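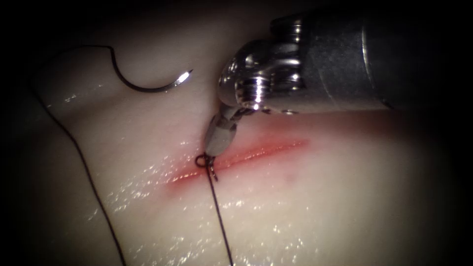
Slow Stitches: what I got wrong while learning to mend

Speaker notes, Saturday session, Stomcombe

Opening

Say hi, get water, wait for the people at the back to find chairs. Hold up the green coat before saying anything else.

So this is my coat, and I wrecked it. I bought it in Olmedo the year I turned 50, I caught the pocket on a door handle the first week I had it, and I decided that a grown woman with a sewing kit could fix a four-inch rip in one evening. I could not! I pulled the thread so tight that the whole pocket puckered up like a drawstring bag, and then I ironed it (big mistake, pause here for the groan).

Pass the coat around. Ask for it back – last time it went home with somebody's tote bag and I had to make phone calls.

Why I kept going

I'm stubborn, mostly. But I also met Olga Barrios, who ran the Plema mending evenings back then, and she looked at my pocket for a good long while and asked me how long my thread was. Long, I told her, as long as my arm and then some, so I wouldn't have to rethread. She cut it in half right in front of me.

That was my first real lesson and I still think it's the best one. A short thread tangles less and wears less, and you get a little break every time you run out. I use a piece from my fingertips to my elbow now.

Ask: who here uses a really long thread? Let them laugh.
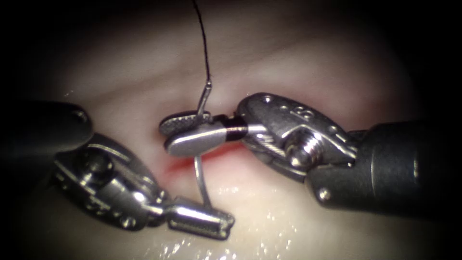
Tension

Get the two cloth samples out of the blue folder. One is pulled too tight, one is fine. Hold them side by side and let people come up close if they want.

Everybody pulls too hard at first. I think it feels like being careful, you know? You want those edges shut and you want them to stay shut. What you're after is edges that meet and lie flat, and then you stop. If there's a ridge under your thumb, you've gone too far, so ease it back with the tip of the needle before you make the next stitch.

Tell the story of the curtain. Keep it short this time! I sewed 118 stitches along a hem in our front room, sitting on a stepladder with the radio on, and when I let go of the cloth it hung there in waves. I took out every single one. The second time I stopped every few inches and let the fabric drop, and it hung fine.

Even spacing matters more than tiny spacing. I'd take big even stitches over tiny wobbly ones any day, and if you want to argue about that, please find me at the coffee table.
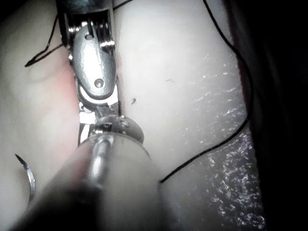
6 min read

Practice cloth

I used to practice on the thing I was mending, so I did my worst work where it showed most. Now I keep a scrap of the same kind of fabric and do one row on that first. Old pillowcases are great. Denim is not great to begin with, you'll hurt your fingers and blame yourself.

Esperanza Pacheco dates her scraps and keeps them in a cookie tin. She let me go through it one October afternoon and I was so jealous. You could lay them out in order and watch the rows straighten up, with a bad patch in the middle from when she had new glasses and hated them.

I've done the same ever since, just messier. Mine are in a Fadon shoe box and half of them have no date. Show three or four. Show the awful one.

If they ask how much practice: I tell people 20 minutes a few evenings a week. I've never had any luck with whole Sundays. After an hour I get sloppy and start talking to the cloth.

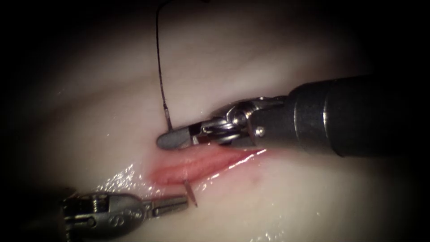 Light, chairs, and your poor neck

Skip this part if we're running behind.

Put the lamp on the side opposite your sewing hand, so your own shadow stays off the work. Bring the cloth up to you – a firm cushion on your lap does it – and you won't spend the next morning with a stiff neck. I sat on a soft couch for years, all folded over, and my shoulders still complain when it's cold.

Thread the needle against something white. I use the back of an envelope.

Getting them started

Hand out the kits. Each one has a needle, two colors of thread, and a square of cotton with a cut in it. Scissors are shared, one pair per table.

Tell them to close the cut any way they like first, no instructions, then do a second one with a short thread and a light hand. Walk around. Don't grab anyone's work! I do that and I need to quit it.

Questions I usually get

Do I need a thimble? Try one for a week. I hated mine, then I got used to it, and now I feel undressed without it.

What about matching the thread? Go a shade darker than the fabric if you can't match it. Or use orange and enjoy yourself.

Can the coat be saved? I fixed the pocket the next winter, and it's still a bit crooked. Get the coat back from whoever has it.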